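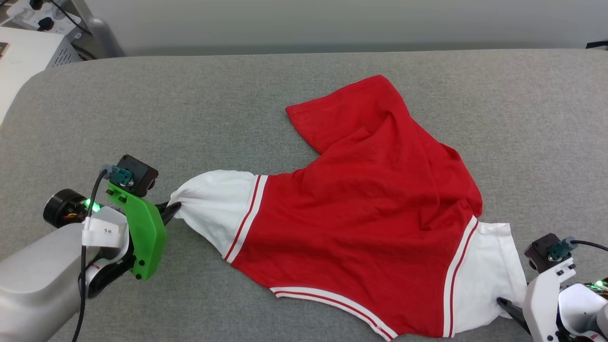

2 min read

The Red Shirt

A-yeong Ki was paid to watch the machine fold, and to press a key when it failed. Her contract with Grideck said "evaluation assistant." Her mother told the neighbors she was an engineer.

The machine took the white sleeves, one in each gripper, and pulled. The red body stayed in a heap between them.

"Not like this," A-yeong said in Korean. She spoke Korean to it because the people in the next room were from Zallusura and she was shy in front of them.

It was attempt 1117. The number stood on her screen, next to a box where she had to write one word. Yesterday she wrote "almost" so many times that Slaoui, who read the reports, came to ask what it meant.

"It means I would accept it from a child," she told him.

"And from a husband?"

"No."

He laughed and wrote this down, which she regretted later.

She thought about her grandmother, who had worked 14 years in a laundry behind the station. The old woman never looked at her hands. She shook the cloth one time, hard, and the air did half of the work. In April, when the windows could be open, one heard it from the street, like a big bird leaving a roof. A-yeong had tried to explain this shake to Slaoui. He listened politely and said that the arms were not permitted to move so fast.

So the machine had to be patient in place of being quick. She could respect that. It was her own method with English.

"Left one lower," she said. "Feel the stripes. After the stripes is the shoulder."

It could not hear her, of course. She leaned closer to the screen and put one finger on the key. At home there was a basket she had not touched since the weekend, and she would do it tonight, badly, in front of the television.

She did not press yet. She held her breath a little, and waited for the arms to decide.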